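Open day at the Bramwood workshop, 17 July 2019

Gregor Drummond's group opened its handling room to visitors for the afternoon, with 36 places, all taken. These are from the household goods table.
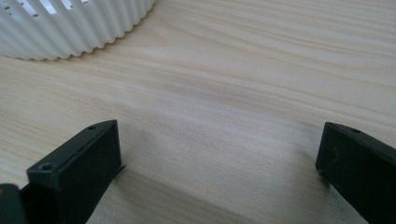 Is there a charge to visit?
Entry is free, but places must be booked through the Bramwood office.

Gregor gave a short talk at the start - mostly on grip and how it is taught.

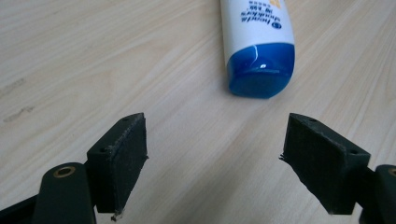

The talk ran over, so the second group went in late. Questions were mainly about bottles and why a smooth one is harder to pick up than a box. The head&shoulders one, lying on its side with the blue cap towards the fingers, came up more than once.

The next open day is in September. 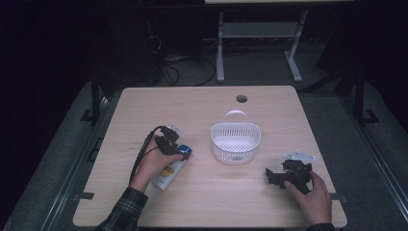
Spray can in the left gripper, basket in the middle of the table.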